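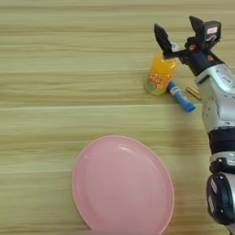

Pink plate, orange liquid in a bottle, wood-grain table.

19 May 2021

So I finally went to the Founders' Day parade in Taltonville, after 15 years of living a short drive away and always having some excuse. I'd pictured a couple of fire trucks and a guy with a microphone. Wrong!

The story goes that the first families came up the river one May and spent their first night under an upturned ferry, and that's why everything on the day has a boat on it. Boats on the cookies, boats on the church banner, a real rowboat carried down Keltus Street by people in rubber boots (they trade places every block, it's heavy). The ferry was called the Eline, and when the boat gets to the bridge everybody shouts her name three times. I shouted too. I got goosebumps, which I did not expect over a rowboat.

I tried to look up how old the parade is and got two answers. The library leaflet says 97 years. The sign by the bridge says 70, but I think that one is counting from when they started up again after a long gap -- if you know better, please leave a comment, I'd love to get this right.

Lunch was noodles from the Suwannarat stand, and the line took me 40 minutes. Worth it. I ate standing up next to the tuba players, who were also eating noodles.

One tip if you go next year: park by the old mill and walk in, and bring a hat. My nose is still peeling. I'm going to write up the evening part with the lanterns in a separate post, once I've sorted out my notes.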